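Tumble dryer (the household sort)
From the Likoreo home pages, last changed 04/09/2025

A tumble dryer is a machine that dries washing by turning it over and over in a drum while warm air passes through. I keep this entry and have rewritten it more times than I'd like to admit, so if it wanders into my own laundry now and then, please put up with me. Washer-dryers, which do both jobs in one drum, have their own entry.

Name

Most people I know say tumble dryer, or just the dryer. My family always said "the tumbler", which confuses visitors who think they're being offered a glass. You'll see "drier" with an i in older leaflets, and both spellings are fine by me. A spin dryer is a different thing altogether - it throws the water out by speed and uses no heat.

Main types

Vented dryers push the damp air outdoors through a hose, so they need an outside wall or a window nearby. Condenser dryers turn the damp back into water, which goes into a tank you empty or down a drain. Heat pump dryers do the same but use their warm air again, so they take less electricity and a good deal more of your evening. I came to heat pump machines late, from an old vented one in Erneck that steamed up the whole back yard every July (yes, I used a dryer in July, it was that sort of street).

Drum and door

The drum is usually metal, and the raised ribs inside it, called baffles or lifters, carry the clothes up the side and let them drop. That falling is what does the work, so a drum crammed to the top dries badly however long you leave it. The door is normally round with a window in it, hinged at one side, and it has a catch that goes into a slot in the body. If the catch doesn't go fully home the machine won't start, and I've lost whole afternoons that way!
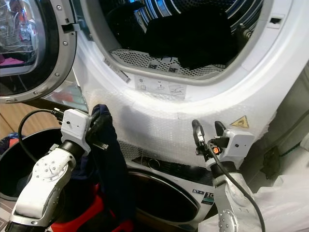 Dark clothes deserve a load to themselves, in my view. Fluff from towels loves black cotton, and one stray tissue in a pocket will keep you busy with the clothes brush until supper. I turn black things inside out before they go in and take them out while they're still a touch warm, folding as I go. Sorting by thickness matters too: a pair of jeans and a thin T-shirt will never be ready together.

Lint filter

The filter catches the fluff that comes off clothes as they tumble. On many machines it sits in the lower lip of the door opening, where you can lift it out, open it up and roll the fluff off with your fingers. Clean it after every load. A blocked filter makes for long drying times and is a fire risk as well, so never run the dryer without it or with a torn one. Look for the little pictures near the opening, as they often show which way round it goes back. There's often a second filter or a condenser lower down on the body, and that wants doing too, as often as the booklet tells you.

Stacking

In small homes the dryer often goes on top of a front-loading washing machine. It should always be that way up, with the washer below, as the washer is heavier and shakes more. You need a stacking kit that suits both machines; the one I bought from Finard had a pull-out shelf for the basket, and I'd miss it terribly now. Get two people for the lift, measure the height before you order and check that the door has room to swing. Some makers let you move the hinges to the other side and some don't.

Packing material such as bubble wrap is handy for keeping scratches off while the machine is being shifted. Before a load is run, though, it all needs to come away, above all from vents and from anything that gets warm. 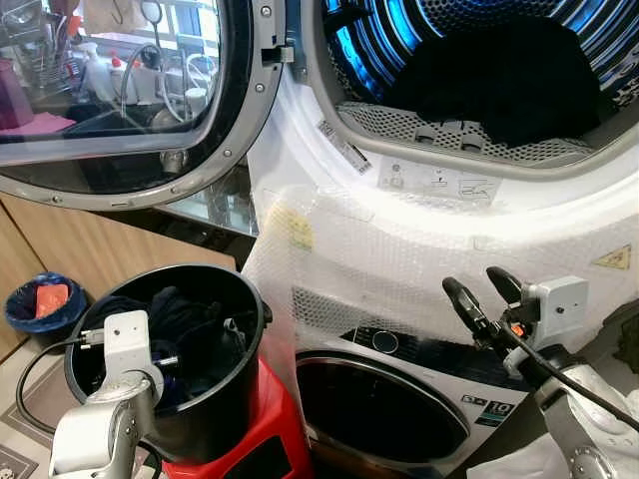 Running costs

I wrote down 100 loads in a notebook when I lived at Egan, with an old condenser machine, and the average was 74 minutes a load. The whole lot came to over 436 units on the meter, and a fair few of those were towels. A faster spin in the washer beforehand helps more than any clever programme on the dryer, and an airer by an open window costs nothing at all.

See also: airer; spin dryer; washer-dryer; washing line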